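Multura › Opinion › Households and Clothing

In defence of the clear container

Shared: 238 times | Comments: 3

It is the view of this column that the storage of hats and dark clothing has been treated as a minor matter for too long. Public advice on household order gives whole chapters to shirts, bed linen and shoes. The cap, the scarf and the dark garment that is neither clean enough for the drawer nor dirty enough for the wash receive a line or two, usually recommending a hook behind the door.

The hook has had a fair trial. It serves well for one cap. At three caps the brims begin to push against one another, and the one at the back is forgotten until spring. A shelf does better, although a shelf at head height gathers dust, and dark cotton shows dust more readily than any other cloth in ordinary use. Opaque boxes keep the dust out. They also keep the contents out of mind, and a household that cannot see its belongings will in time buy them again.

The clear plastic container answers most of these objections at modest cost. A cap may be set in it crown upwards, with the brim given room to keep its curve. The construction of such a cap deserves some respect in this regard. The stitched rows that follow the brim hold the layers together, and the seams of the crown give it its shape. Pressing the whole thing flat beneath a pile of jumpers works against both. 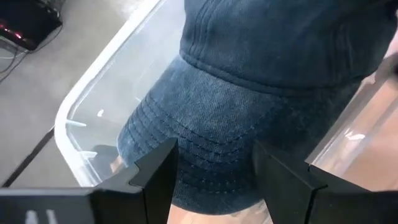

There is a further point concerning faded cloth. Blue fabric with a washed look is often the first to be condemned in any clearing out, on the ground that it appears tired. The writer regards this as a mistake. A paler patch across a brim tells us little about the strength of the weave, and many such articles have years of service left in them. Before anything of this kind is discarded, it should be examined along the seams and the inner band. If these are sound, the cap should be kept.

Objections to clear bins are made in good faith and should be answered. The first is that they are unsightly, since whatever is put into them is on display. This is true. A bin of dark fabric folded without care looks like a bin of dark fabric folded without care, and a mound rising above the rim is visible from across the room. The writer would call this a benefit. A container that shows its own disorder gives early notice that attention is required — a chest of drawers gives none.

The second objection is that navy, charcoal and black become one mass when heaped together, so that seeing through the wall of the bin is of no assistance. The difficulty is genuine, and it is best met by using two bins side by side, with a plain rule as to what goes in each. Headwear in one and everything else in the other is sufficient for most homes. Sorting should be done on a table, in good light, with space in front of the bins for those articles whose place has not yet been settled.
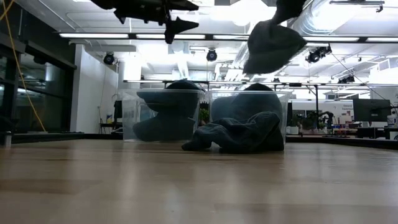
Praleck, Apr 25, 2024

The third objection is the most serious. It holds that sorting is a task without end, and that a cloth laid down in front of a bin will still be lying there in June. No container can cure this. What can be asked is that the undecided article be dealt with before the table is next used for a meal, and that the decision be made by whoever set it down.

This column does not propose that every household purchase new equipment. A pair of matching clear bins in which food or toys were formerly kept will do perfectly well after washing. Lids are optional for articles in weekly use. Labels are unnecessary where the contents can be seen, and the fashion for labelling everything has in our opinion gone quite far enough.

Readers in Anoreck have written to ask whether caps should be stacked one inside another. They may be, provided that the brims point the same way and the lowest is not a favourite.

3 comments

Marty
I have 40 caps and two bins is a joke. Agree about the hooks though.

brimside
You say no labels but my family can't tell my black T-shirts from theirs through plastic or through anything else. Labels stay in this house.

Anoreck reader
Thank you for answering the stacking question. Which way should the brims point, front of the bin or back?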